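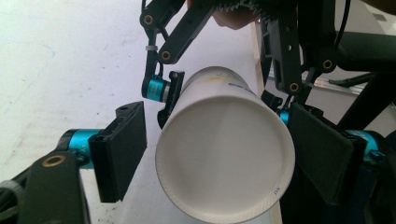

What kind of paper cups do you use for hot drinks?
We use plain white ones with dark blue lettering on the side, in two sizes. The small one is 8 ounces and the large is closer to what most people would call a travel size, though we know everyone has their own idea about that! They come to us from our supplier, Skukodley, nested in long sleeves, and we keep them behind the counter at both shops so that they stay clean until somebody orders.

Can I put the cup in my recycling bin at home?
We get asked this one more than anything else, and I wish I could give everybody the same answer. Paper cups for hot drinks have a thin lining on the inside to keep your coffee where it belongs, and that lining has to be separated from the paper, so a lot of household collections won't take them. Some do, so please check with your own town or hauler. If yours doesn't, you're very welcome to bring your cups back to us.

How does the cup return work?
Every Nonstead shop has a tall bin with a row of tubes in it, usually near the door. Tip out whatever is left, take off the lid and the sleeve, and drop the cup into a tube so it stacks up with the others. Lids go in the bucket next to it. Cups from other coffee shops are fine too, as long as they're paper. When the tubes fill up, the cups go to Helimon for pulping along with the ones from the bakery next door.

Do they have to be washed?
A quick rinse is plenty. A ring of coffee on the bottom or a small stain on the outside won't bother anybody. What does cause trouble is a cup with half a muffin stuffed in it, or a tea bag, or (this happens every week) a good inch of milk. Please empty those first.

Do I get anything for bringing cups back?
You do! Bring in 9 cups and the next small drip coffee is on us. Impi Toivonen at the Mill Street counter keeps the punch cards, and if you've lost yours she'll start you a new one. Stamps from an old card can be moved over if you can find it later.

Can I bring my own mug instead?
Please do, we love it. You'll get 60 cents off any hot drink, and it doesn't matter what the mug looks like so long as it's clean and fits under the spout. The very tall ones don't fit, sorry, but we can make the drink in one of our china mugs and pour it over for you.

My cup leaked. What should I do?
Oh, we're sorry about that. Usually the trouble is along the side seam or where the base meets the wall, and it tends to show up after a drink has been sitting a long while. Bring it to the counter and we'll make you a fresh one. If you're already home, send a note to Emil Haslinger through the contact form and tell him which shop you were at, and he'll take it up with the supplier.

Can I have spare cups for a school project or a party?
Often, if you ask ahead. We put aside cups that got dented in their sleeves, and they're perfectly good for seedlings, paint water, or stacking games. Bags of 4 sleeves are free to teachers. For a party where people will be drinking out of them, we'd rather sell you new ones at cost.

Last updated April 12, 2023

Filed under: Cups & Lids, Returns, Shop Questions

We use cookies to remember your preferred shop. By continuing to browse you agree to our cookie policy. Accept | Manage settings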